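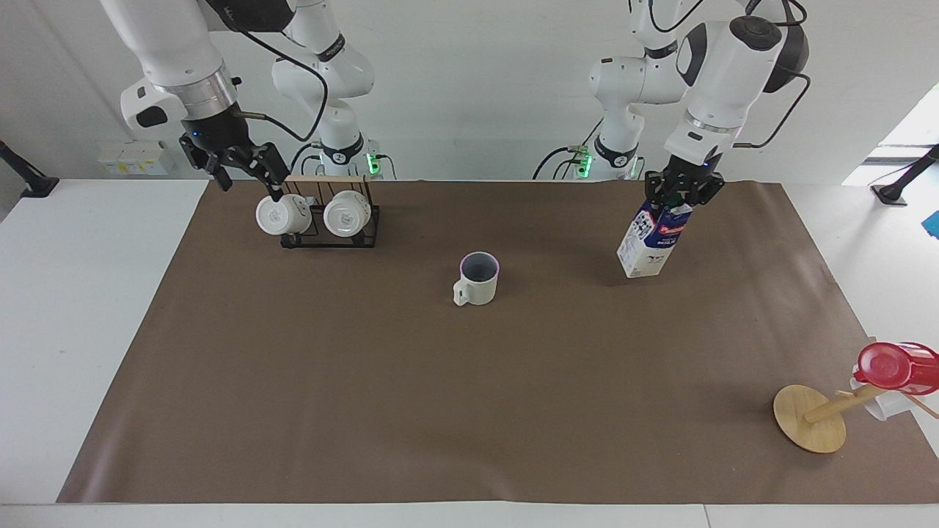
Skostent — Eltness (LP, edição em vinil)

Quem ainda acha que o doom metal precisa de neve, fiordes e um baterista com problemas de sono devia dar uma oportunidade aos Skostent. O segundo álbum do trio, Eltness, tem três faixas por lado e nenhuma pressa em chegar ao fim de qualquer uma delas. A gravação é baça onde deve ser baça e só brilha de vez em quando, um pouco como uma grande cobertura castanha estendida sobre um tampo branco: vincos ligeiros, um reflexo aqui e ali, e muita superfície para contemplar enquanto o riff não muda. O riff demora a mudar. Avisamos já, para evitar devoluções.

O disco foi gravado por Otakar Ondrejka, que toca baixo, canta (é uma maneira de dizer) e assina a mistura. Os pratos ficaram atrás de tudo, as guitarras à frente de tudo, e a voz aparece quando lhe apetece. Na segunda faixa do lado B há um órgão Faletti emprestado por uma paróquia, segundo o encarte. O encarte não esclarece se a paróquia ouviu o resultado.
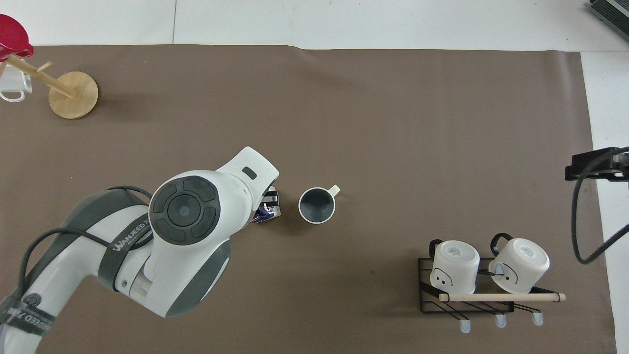 Papel castanho, mesa branca e braço robótico.

Sobre a prensagem

Vinil preto de 180 gramas, cortado a 33 rotações. A tiragem é de 1.332 exemplares, numerados à mão no verso da capa por alguém cuja caligrafia se degrada visivelmente a partir dos primeiros 99. Capa dupla em cartão sem plastificação, que vai ganhar marcas de dedos no primeiro dia — há quem lhe chame pátina. A masterização para vinil ficou a cargo do estúdio Kinoshita, e ouve-se: os graves aguentam-se até ao sulco final sem transformar a agulha num trampolim.

O que vem na caixa

1 LP em manga interior antiestática
Encarte com letras, em corpo ilegível
Código para descarregar o álbum em FLAC ou MP3

Envio e limites

Máximo de 2 exemplares por cliente. Expedimos em caixa reforçada, com o disco fora da capa para não rasgar os cantos; se o preferir selado, escreva-o nas observações da encomenda. As encomendas que incluam artigos em pré-venda seguem todas juntas, em março.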